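Two Arms, One Bench: Speaker Notes
Josau workshop evening, Clalturton
December 5, 2024 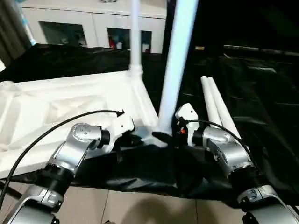

Slide 1. Start with scope. Talk covers wiring, grippers and control loop for a two-arm build in a shared workshop. Arms were bought used. Grippers, mounts and software are ours. Skip the history unless asked.

Slide 2. The task is putting together a flat-pack rack: white poles, corner joints, molded panels. Chosen for awkward geometry. A long pole held near its base acts as a lever, and a small error at the wrist becomes a large one at the far end. Say this slowly, the rest of the talk depends on it.

Slide 3. Cable routing. The gripper cables run outside the arms, along the wrist, and plug in near the gripper. Leave enough slack for full wrist rotation, then check it with the arm folded. First version had too little and pulled a connector at 30 degrees past center. Show the broken connector, pass it around.

Slide 4. Grip force. Pole is smooth. Too little force and it rotates in the fingers, too much and the finger mounts flex. We settled on 9 newtons after a sweep. Plot has force on x, slip on y. Point out the knee in the curve.

Slide 5. Work surface. Black fabric under the parts. White parts on beige tile gave poor edges in the depth data. Glossy fabric has its own problem: wrinkles reflect and show up as false edges. Matte cloth is on order.

Slide 6. Software. Planner is called Devano, runs on one desktop. Both arms share a clock. Collision check runs before every move and again at 10 Hz during it. Mention that the second check is the one that has stopped the arms.

Slide 7. Log review. 3,000 grasp attempts stored so far. Most failures are at the corner joint, where the pole has to enter straight. Do not quote a success rate, the labels are still being cleaned.

Slide 8. Open items: force sensing at the wrist, better finger pads, shorter homing routine.

Questions. If someone asks about Baxter, the older controller, it was retired over a timing fault. Details are in the build log.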